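Speaker notes - Keeping a small-town seed library going
Talk for the Trorkodstead growers' evening, November

Opening

Say hello, thank Muthoni Kioko for setting up the room. Check that the people at the back can hear. Ask for a show of hands: who saves seed from at least one plant at home? Leave time for people to look at each other.

Then straight into it. We started lending seed in Pemitz with one drawer and a notebook. We now have 245 varieties on the list. Most of them are beans, tomatoes and lettuce, and I will come back to why that is.

Slide 2 - What people borrow

Beans go first every spring. They are easy to sow, easy to save, and the plants mostly pollinate themselves, so what comes back is close to what went out. Tomatoes are nearly as simple. Squash is the trouble. If two gardens on the same street grow different kinds of the same species, the seed that comes back can be anything. We stopped lending squash in our second year and only brought it back when Bart Van Hecke offered to hand-pollinate at his place.

Read out Bart's rule: tape the flower shut the evening before, open it in the morning, pollinate, tape it again, tie a ribbon on the stem.

Slide 3 - Drying

Go slowly here. It gets the most questions.

Beans dry in the pod until they rattle. Lettuce is picked over several days into a paper bag. Tomatoes need two or three days in a jar with their own juice, then a rinse, then a plate. Use a plate or a coffee filter. Paper towel sticks to the seed and you end up planting the towel.

No ovens. Someone always asks about ovens.
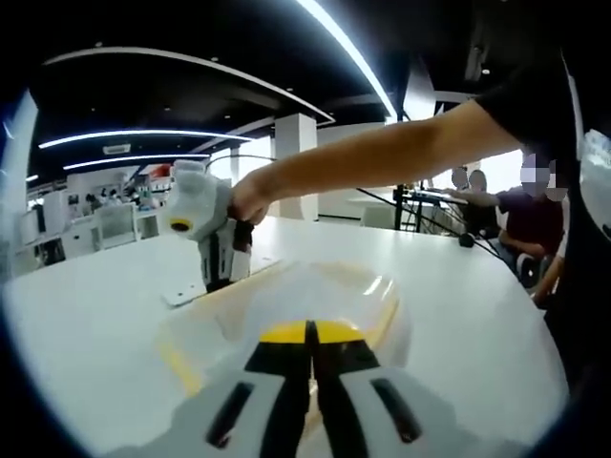 After drying comes storage, and the short version is cool, dark and dry. We use glass jars with a spoonful of dry rice in a twist of cloth. Onion and parsnip seed is poor after a year or two whatever you do, so we grow those out often. Tomato seed kept well is still fine at five years, sometimes longer.

Slide 4 - Labels

Variety, year, grower, village. All four, every time. Pencil, not pen - our first pens faded on the windowsill and we lost the names of 41 packets. Liudmyla Sydorenko worked out some of them by growing them side by side the next summer. The rest went into a mixed bed.

Tell the story of the Dmytriv bean if time allows. Two families gave us the same bean under two names. We kept both names on the packet.

Slide 5 - Returns

Last season we lent out more than 300 packets and fewer than half came back as seed. I used to worry about this. Cor Mertens suggested we ask a few people to grow for the library on purpose, one variety each, and that has filled most of the gaps. We call them keepers. A keeper gets first pick in spring and a phone call in August.

Slide 6 - Germination test

Ten seeds, damp paper, plastic bag, warm shelf. Count after a week, or two weeks for peppers. Seven or more is good. Four to six, sow thickly and grow it out this year. Under four, sow everything you have left.

Pass around the sample packets now. Ask for them back.

Questions

Likely ones: hybrids (you can save them, but the plants will vary), potatoes (we don't lend them, ask Pieter Van den Broek about the spring swap), how to become a keeper (sheet by the door, leave a phone number).

Finish by 8:30. Chairs go back in the side room.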